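January 30, 2018

Litter notes, day 4 of the new bag. Writing this up before I forget which tray was which, because last time I trusted my memory and ended up with two pages that contradict each other.

So, the Gironell litter. I filled the blue tray right up nearly to the rim this morning, which I know is more than anybody would do at home (Mogens made a face) but I wanted to see how a scoop behaves when it has real depth under it. With a shallow fill you keep scraping the bottom of the tray and all you learn about is the tray. With a deep one the blade floats, sort of, and you can feel the grains pushing back. Much nicer to work with, except that every careless move sends litter over the side. I swept the table twice before lunch and once after and I'm still finding bits in my sleeve.

The grain itself: gray, mixed, some specks darker and some lighter. The Thygesen batch was much more even in color and I liked it less, I think only because it showed the dust more. Dust on pouring was moderate today. I poured slowly from low down, and the cloud had settled by the time I got back with the scoop. Mogens poured the second tray from shoulder height to make a point and had to go wash his glasses.

Scoops. We have two shapes going now, the white one with the square slots and the older Trirthorpe one with long slots. I did 18 passes with each, same tray, raking the surface level in between. The square grid lets the loose stuff through faster than I expected but you need a little sideways shake, and if you shake too hard the small clumps go through too, or break up and then go through. The long slots hold back less and they flex. I'd put the square one ahead for ordinary daily use and I'd keep the other for when the litter has been sitting a while. Handle length is fine on both. I rest the scoop diagonally across the top between passes, handle out over the side, so I'm not digging in the litter to pick it up again.

Red is turning out to be a good color for anything that has to be found again in that gray. I wish I'd thought of it back when we were using the beige clump dummies and lost two of them for most of an afternoon. 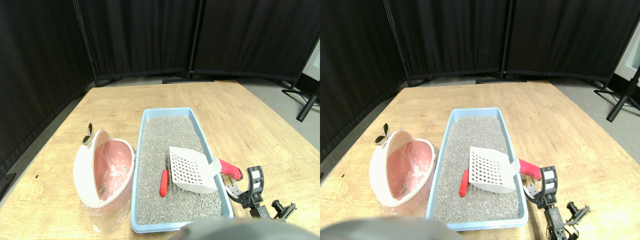 Blue tray with the square-slot scoop, pink and white bin open on the left.

About the bin. I moved it from the floor up onto the table and I'm never going back. On the floor, every scoopful had to travel out over the table edge and down, and I dropped a fair share of it on the way. Up here, left of the tray with the lid open, it's one short swing. The liner is the part I'm still grumbling about. The bags we have are too big for it, so there's all this extra clear plastic hanging down the front and the sides, and when I knock the scoop against the rim the bag slides in a little more each time. By the seventh or eighth emptying I had to stop and pull it back up. Tried folding the extra under, which lasted maybe five minutes. Tried a big rubber band from the drawer, better, but it pops off when the lid closes. Mogens says buy smaller bags. Mogens is probably right! I've put Iltau small liners on the list for February and we'll see if they're any stiffer.

Table: no complaints. The pale wood shows stray gray grains very clearly, so cleaning up is quick once you get down to it. I used the soft brush first and then a barely damp cloth. Do not use a wet cloth, I did that with the Thygesen stuff and made paste.

Smell, since someone will ask: fresh litter, no scent that I noticed, a bit like a clay pot. Mogens claims he gets a whiff of something sweet. We disagree and I've written down both.

Weights for the spill test are on the loose sheet taped inside the back cover, not copied here. The scale was drifting, so treat the first 7 rows with suspicion, the rest are after I re-zeroed it.

To do:
Half-fill the same tray and repeat the passes with the square-slot scoop
Find out whether the tray comes in a deeper version
Ask Mogens where he put the good dustpan
Smaller liners
Label the leftover Gironell bag with the date it was opened and clip it shut (it's sitting open by the sink right now, I'll do that one before I go home)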